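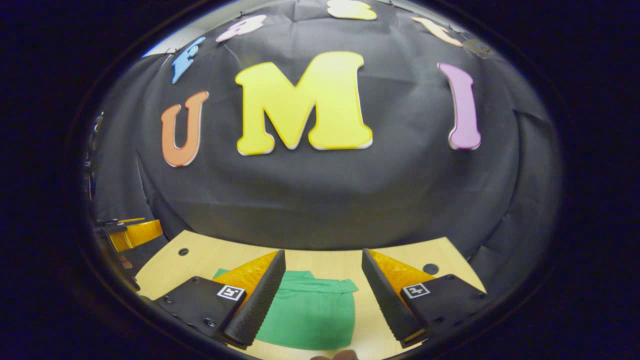

Foam letters on the black backdrop: U, M and I.

Koltano Gift Food Listings

Product text for boxed chocolates, jams, cookies, nuts and mixed hampers, with one row per product. Version 2.

Contents
Summary
Files
Columns
Sample row
Where the text comes from
Cleaning
Fillings and allergens
Splits
Suggested uses
Uses to avoid
Known problems
Changes from the first version
License and contact

Summary

Koltano is a table of 3000 product listings for gourmet food gifts, written in American English. The text is the copy that shoppers would read on a product page: a title, a description and whatever details the maker chose to give. We added the category, the diet tags and the filling list by hand. Everything else is copied from the listing or left blank.

The set was put together for two jobs. The first was sorting products into categories for a shop search page. The second was pulling fillings and allergens out of loose product copy, where one maker writes "dark ganache with a whisper of orange" and another writes "orange dark choc (soy, milk)". Both jobs are still the ones the set suits best.

Files

listings.csv
The full table, with a header row. UTF-8, comma separated. Descriptions are quoted and may contain line breaks, so please use a real CSV reader.

fillings_terms.txt
The word list used for the fillings column. One term per line, with its accepted spellings after a tab.

Columns

The table has 14 columns.

listing_id - Short text key. It does not change between versions. If a listing is dropped, its key is not used again.
maker - Name of the company that made the product, as printed in the listing. May be the same as the shop.
title - Product title. Capital letters are kept as written.
description - Main product copy. Can be a single line or several paragraphs.
category - One of chocolate, caramel, jam, cookie, nut, dried_fruit, hamper, other.
piece_count - Number of pieces in the box, if the listing says so. Blank for jars and most hampers.
net_weight_g - Net weight in grams. Ounces were converted and rounded to the nearest gram.
fillings - Terms from the word list, separated by semicolons.
allergens - Allergens named in the listing, separated by semicolons.
diet_tags - Any of gluten_free, vegan, kosher, no_added_sugar, organic. Only what the listing claims.
origin_town - Town where the product was made, if stated.
price_band - low, middle or high. Set by comparing the product with others in its category.
season - Holiday or time of year mentioned in the copy, such as valentine or winter. Blank if none.
source_shop - Which of the suppliers sent us the listing.

A blank cell means the listing did not say. It never means zero or no. This matters most for allergens and is repeated below.

Sample row

listing_id: kg-ruby-pear
maker: De Luca
title: Pear and Caramel Sampler
description: Soft butter caramels and milk chocolate pears in a ribboned box. A sweet thank-you for a host or a teacher. Contains milk and soy. Store in a cool, dry place.
category: chocolate
piece_count: (blank)
net_weight_g: (blank)
fillings: caramel; pear
allergens: milk; soy
diet_tags: (blank)
origin_town: (blank)
price_band: middle
season: (blank)
source_shop: De Luca

Where the text comes from

Three suppliers gave us their listings as spreadsheet exports. No pages were scraped.

Sternel is a mail-order gift shop that carries many small makers. Its listings are long and chatty, and they often describe the box as much as the food. Most of the hampers in the set are from Sternel.

De Luca makes its own chocolates and caramels and sells them directly. The listings are short and follow a house pattern: what is in the box, who it might suit, allergens, storage. Fulvio De Luca wrote most of this copy and also checked our filling terms for caramels and ganaches. He asked us to keep gianduja and praline as separate terms, and we did.

Raklow is a wholesaler of jams, nuts and dried fruit. Its copy was written for store buyers, so it leans on case packing and shelf life. Some Raklow descriptions are a bare list of ingredients.

The exports were taken in February, so Valentine's copy is heavier than it would be at another time of year. Sternel also sent its winter holiday listings, which were still in its system. There is very little for summer or fall.

Cleaning

Exact duplicates were removed. Near duplicates were kept when the flavor or size differed and dropped when the only change was a shipping note or a promotion line.

HTML tags were stripped and character entities turned back into plain characters. Accents are kept, so crème brûlée appears both with and without them depending on the maker. Curly quotes were made straight. Emoji were left in.

We removed phone numbers, email addresses and order links. We also removed customer reviews that had been pasted into the description field. Gift message examples such as "Thanks for everything, Grandma!" stay in where they are part of the copy.

Spelling was not corrected. If you see "carmel" in a description, the maker wrote it that way. The fillings column uses the standard form.

Fillings and allergens

Two people labeled the fillings. Each read the title and description and picked terms from fillings_terms.txt. Where they disagreed, they talked it over and settled on one answer. The separate answers were not saved, so agreement scores cannot be worked out from this release.

Rules the labelers followed:

Label a filling only if the text names it. "Assorted fruit creams" gets fruit_cream and nothing more.
A coating is not a filling. A dark chocolate almond is labeled almond.
Flavor words count. "Hint of sea salt" gets sea_salt.
For jams, the main fruit is entered as the filling. This is a stretch of the word, but it keeps one column for all categories.
For hampers, label every item that is named, including crackers and tea.
Brand-like flavor names with no explanation, such as "Midnight Garden", get unknown.

The allergens column was filled by matching words against the ingredient and allergen lines, then read through by one labeler. "May contain" statements are not included. Neither are allergens a reader could work out from the product type. A milk chocolate box with no allergen line has a blank allergens cell.

Diet tags follow the same approach. If the copy says gluten-free, the row is tagged gluten_free. We did not ask makers for proof and did not check labels on the actual products.

Splits

There is no fixed train and test split. We suggest splitting by maker. Makers reuse the same sentences from one product to the next, especially in storage advice and opening lines, and a random split will put near-identical text on both sides. Our own category model looked much better on a random split than it did on makers it had not met before.

Rows with a blank maker should be grouped by source_shop.

Suggested uses

Sorting gift food products into broad categories.
Finding flavor and ingredient terms in product copy.
Testing search over short product text, including odd spellings.
Studying how food gifts are described to shoppers and to store buyers. The contrast between Sternel and Raklow is useful for this.

Uses to avoid

Do not use this set to tell anyone whether a food is safe to eat. The allergens column records words on a page at the time of export. Recipes change and listings fall behind.

Do not use price_band to compare across categories. A high jam may cost less than a low hamper.

The set is also a poor choice for training a model to write nutrition claims. The copy is sales text, and some of it is generous with words like "guilt-free" and "wholesome".

Known problems

The hamper category is a mix. It holds everything from a pair of jam jars in a basket to large office gifts, and the fillings lists for the bigger ones are long.

piece_count is unreliable where a listing covers several box sizes. We took the first size mentioned. The description usually gives the others.

Some Sternel titles end in the middle of a word. Its export shortened them and we did not have the full versions.

Caramel and chocolate overlap. A chocolate-covered caramel sold alone is caramel. A mixed box that includes caramels is chocolate. A few older rows may still be the other way around - please report them with the listing_id.

Weights for Raklow products are sometimes for the case instead of the jar. We fixed the ones that were plainly wrong. Others may remain.

Changes from the first version

Added the season and origin_town columns.
Split the old sweets category into chocolate and caramel.
Changed the fillings separator from a comma to a semicolon.
Removed listings for wine and spirits, along with hampers built around a bottle.
Merged "hazelnut cream" and "hazelnut creme" in the word list.

License and contact

The table may be used for research and teaching. Please do not republish the descriptions as live product copy; they still belong to the shops and makers who wrote them. The word list is free to use for any purpose.

Credit the set as Koltano Gift Food Listings, version 2. Corrections can be sent through the issue page of this repository. Include the listing_id and the column, and paste the line of text that supports the change if there is one.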